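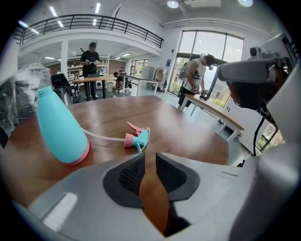
双手操作实践课 讲义之四
二月
Védís Ravn

各位同学,又见面啦!上周大家交来的练习记录我一份一份都看完了,看得出来花了不少心思(有几位写得比我的讲义还长,我很高兴,真的)。今天我们继续做喷雾瓶这个题目,它看着简单,做起来却把前面讲过的东西几乎全用上了:一只手稳住瓶身,另一只手去找喷头,两只手还得互相等一等。

一、动手之前

先请把夹爪空着开合几次,找找手感,再去碰瓶子。方块上的标记尽量别让袖子或者另一只手挡住,挡久了,后面算位姿的时候就要吃苦头。手腕转得慢一点,宁可多花两秒。

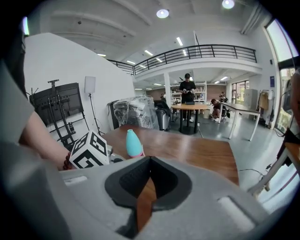 Kaj Bech 课前来信问,瓶身又圆又滑,他总忍不住夹得很紧,结果瓶子一歪就跑了,是不是该换个方向下手。问得好!我的建议是先把接近的高度放低,靠近瓶子下半截,两指对正了再慢慢合拢。夹紧之前停一停,看看瓶子有没有被推着走。Wajid Sandhu 补了一句,他习惯先在脑子里把整套动作走一遍,这个办法也值得大家试试。

做完一遍请松开夹爪,把双手退到桌边再开始下一遍,这样每段记录的头尾都干净,剪起来省事得多。
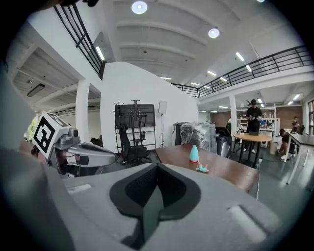 二、两只手的分工

初学的时候最容易两只手一起动,我自己当年也是这样,忙得满头汗。请先定好哪只手是“稳手”,哪只手是“动手”,一整段里不要换。稳手到位以后,动手再出发;要是中途觉得别扭,就从头来过,别硬撑。 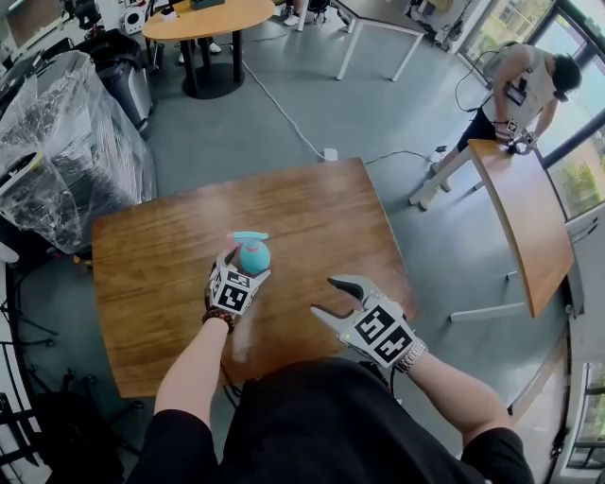

全文阅读约需 4 分钟

三、课后作业

两人一组,每组录六段,左右手分工各做三段,组名写在记录表最上面(Skero 组上次忘了写,我猜了好半天)。失败的片段请一并留着,旁边写一句当时手上是什么感觉,哪怕只写“滑了”也行。周一上课时我们挑几段一起看,有问题随时来找我,或者找 Lovely Enriquez 也可以。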